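Notebook, packing bench
July, started 8.40

Ville has the other bench until lunch so I am on the green mat by myself. Kaisu wants an answer on the Pimcombe chore list before she writes to Valtonen, and the list has 13 items on it, most of which we have not touched. I am taking the carton items only. Laundry and dishes stay with Pascal.

Carton items as written on the list:

Open a taped carton
Take goods out and put them down where asked
Put goods back
Close the flaps so that they stay closed
Flatten an empty carton

Marjatta crossed out the first one last week on the grounds that it needs a knife, and we have no blade holder that anyone is willing to sign for. I agree with her. In a house the parcel gets opened with a key or the kitchen scissors, and in a shop it is a safety knife, and either way a person will be doing that part for a while yet. So the carton arrives at the bench already open.

Settings carried over from yesterday: slow approach, closing force at the middle setting, wrist view recorded for every attempt. No changes to the fingers. I did check the pivots for play before starting and they feel the same as last time.

9.15

First job is putting goods down on the taped mark. Goods are the Barura tins (full, lids on), a paper bag of rice, a bottle brush and a folded tea towel. I chose them with Tiina out of the kitchen cupboard so they are what people have at home, and the tins are also what the Prulenwood shop unpacks every morning.

Tins: fine. Picks from the box without touching the side, turns, lowers, lets go. Lands inside the tape or with the rim over the line. I would let it do this in my own kitchen if I were not in a hurry.

Rice: goes down, but the bag sags between the fingers and the contents move to the bottom, so the bag meets the mat sooner than it expects. It then pushes for a moment before releasing. Bag survived. With a thinner bag I would expect a split corner sooner or later.

Bottle brush: picks by the bristles if that end is up and by the handle if not. Does not care which. A person would care, if the brush is for the baby's bottles. Note for Kaisu: the list says "take goods out", it does not say "without handling the clean end". We ought to decide what the customer means.

Tea towel: comes up as one corner with the rest hanging, and goes down as a heap. Nobody asked for it to be folded again, so it counts as done under the wording. I have marked it as done with a question mark.

10.05

Moved on to the flaps.

I had assumed that the flaps would be the easy part of the morning, being large, flat and always in about the same place. They are the worst item so far. The trouble is that a flap has no one position. It lies back over the mat after one attempt and stands half up after the next, depending on how the crease has softened. The edge curls as well, and the curl is what the fingers need to get under.

When the edge is lifted a little off the mat, one fingertip goes below it, the other comes down on top, and the flap can be carried over. When the edge lies flat the fingers close on nothing, or they push the whole carton across the mat. Cardboard on this mat slides more easily than I would like. A person puts the other hand on the box without thinking about it. We have one arm at this bench. 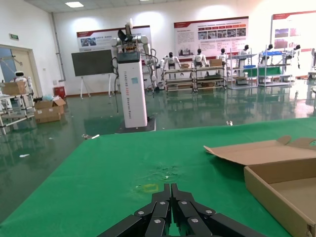 Photo: wrist view, packing bench. Lab notebook, Pimcombe chores.

Approach height matters a good deal. Coming in with the fingertips together and low over the mat, it can slide under a curled edge. Coming from above with the fingers open, it needs to see the thickness of the card, and at that range the fingers themselves hide what they are about to touch. Pascal said the same about plates in the rack. I think it is the same fault and we should write it up once.

Tried three ways of dealing with the sliding:

a) Weight in the carton. Two Barura tins at the bottom. Helps a lot. It is also honest, in the sense that a carton being closed normally has something in it. An empty one does not need closing.

b) Strip of rubber under the carton. Helps more, but the shop is not going to put rubber under every carton. Stopped after a few attempts.

c) Pushing the flap from outside instead of gripping it. The closed fingers go under the flap like a spatula and sweep it up and over. This is the first thing today that looked like somebody who packs boxes for a living. It needs the edge to be clear of the mat, the same as before, but it does not need a grip and so there is less to go wrong.

I am keeping (a) and (c) together for the rest of the session.

11.30

Tiina came past and watched. Her comment was that at Prulenwood they close the flaps with a forearm while reaching for the tape gun with the other hand, and the whole thing is over before our arm has finished its approach. She worked there two summers so I take it seriously. I asked whether slow would matter if it ran through the night. She said the cartons arrive when the van arrives and have to be off the floor before the doors open, so yes, it matters.

In a home it is different. No one is waiting for the carton to be closed. If a machine took a quarter of an hour to put the Christmas things back in their box and close it, most people would be quite content, provided they did not have to stand beside it. At present I do have to stand beside it. I stepped in several times this morning to pull the carton back to its place, and each of those should be counted against us in the report. Ville thinks resets should be left out as they are "test bench matters". I do not agree. If the box has moved, then in somebody's hallway the box has moved.

12.10

Lunch. Left the carton open with the tins in. Swept the mat afterwards, there were crumbs of card on it from the worn corners.

13.00

Closing so that it stays closed. Folding the first flap is what I have described. The second one has to go down over it, and then both need holding or tucking. With tape, that is another tool and another argument with Marjatta. Without tape, the usual household way is to weave the four flaps, each one over the next and the last one under the first. I tried this by hand first, slowly, to write down the steps, and found I bend the last flap quite hard and use the thumb of the other hand to hold the first one open. Not possible with the one gripper, at least not by me and not this afternoon.

What does work some of the time is to fold two flaps in and set a tin on top. The flaps stay down. It is not closed in any way a shop would accept, but I have seen plenty of boxes in attics closed like that.

14.20

Flattening. Same carton, tins out. The bottom was taped, so I slit the tape by hand first and set the carton upright again. The plan was to press on one corner until the box leaned over into a flat shape. It leaned, then slid, then stood up again when the fingers came off. Tried pressing against a block clamped to the mat. That holds the bottom edge, and the carton goes over properly, and stays down if the fingers keep following it to the end. Without the block I have nothing to report except sliding.

A wall would do in place of the block. Most people flatten boxes against a wall or with a foot.

15.00

Checked the log. The running total since we began the Pimcombe work is 1,983 attempts over all chores, so today's are a small part and I would not lean on them too heavily. Kaisu asked for a figure per chore. I would rather give her words until we have at least 100 clean attempts at each, with the resets marked. My words are:

Putting goods down on a marked spot: yes, for tins and boxes. Yes with care for bags. Cloth depends what you call done.

Putting goods back: not run today. Ville has some of it.

Closing flaps: sometimes, with weight in the carton and the edge curled up. Not without someone near.

Keeping flaps closed: no, unless a tin on top counts.

Flattening: with a block or a wall, yes, slowly. Otherwise no.

Opening a taped carton: not attempted, see Marjatta's note.

So for the question Valtonen put to us, which was whether a shop could hand over the morning unpacking, my answer is part of it. The machine can take tins out of an open carton and place them, and a person can do the knife work and the cardboard. Whether that saves anybody any time I do not know. Tiina thinks the cardboard is most of the job.

To do

Ask Pascal for his notes on the plate rack, fingers hiding the edge.
Try the spatula sweep with a newer, stiffer carton. Today's has been folded too often and the creases are soft.
Same again with a smaller carton, tins in.
Ask Ville if the second arm can be spared for one afternoon. Holding the box with one and folding with the other would answer a lot.
Agree with Kaisu how resets are written down, before anybody makes a table.
Renew the yellow tape if the mark starts to lift.
Buy rice.

15.40

Added later: ran the sweep a few more times while the log was copying. Moved the carton a hand's width further back on the mat and the approach was better, more room for the wrist to get low. Edge caught at the first go twice in a row, then missed. Leaving the carton in the new position for whoever has the bench next. Please do not straighten the flap.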